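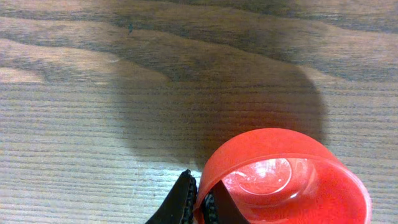 How to report a crime that is not an emergency in Flomarside

If somebody is in danger now, call the emergency number and stop reading. For a stolen bicycle, a broken window or damage to your car, follow the steps below.

1. Write down what you know while you still remember it well: the street, the time, what is missing. A rough time such as "between 4 and 5 in the afternoon" is accepted.

2. Take photos of the damage before you clean or repair anything.

3. Fill in the form on the police website, or go to the desk in Masidmont. The online form closes itself after 15 minutes without typing, so prepare your text first.

4. Keep the reference number. It has 12 characters and your insurance company will ask for it.

If you discover later that more things are missing, do not make a second report. Send a message with the same reference number and add them to the list.

The desk can arrange an interpreter, but you must ask for it when you book your visit.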